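Kenik smart bracelet line, progress report to the Arken fund, 15th August

The second payment went to clasp tooling and the first production run at the Kanville workshop.
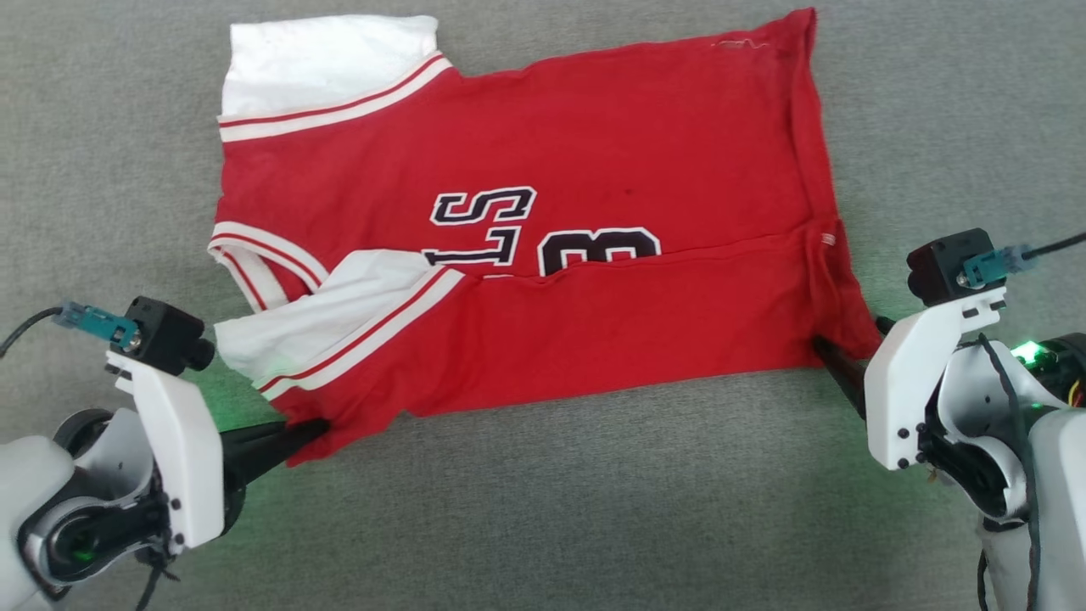
Laid flat

The run came to 2493 bracelets. Of these, 2452 passed the charging and pairing test, and the rest were sent back for new batteries. Plating is finished on the silver version. The rose gold version is waiting on a new supplier, as the first samples wore thin at the hinge.

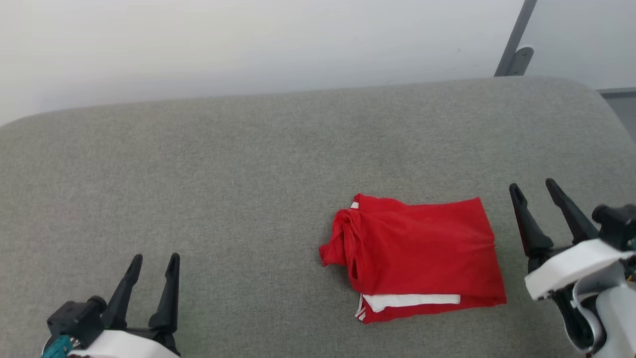 Kenik asked whether the rose gold could be left out of the launch and added later, with the box artwork changed to match. We would prefer to keep both and will send costs for each option.

Five stores have agreed to carry the line. Their opening orders add up to 2000 pieces, with delivery in October.
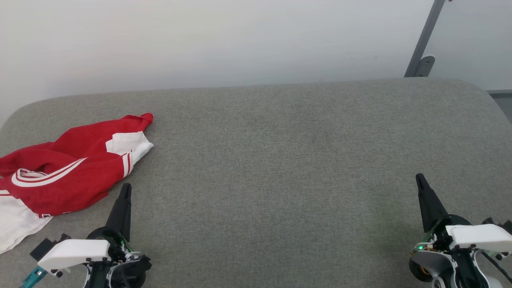 Gray upholstered seat against a white wall

Still open: engraving prices and the repair policy.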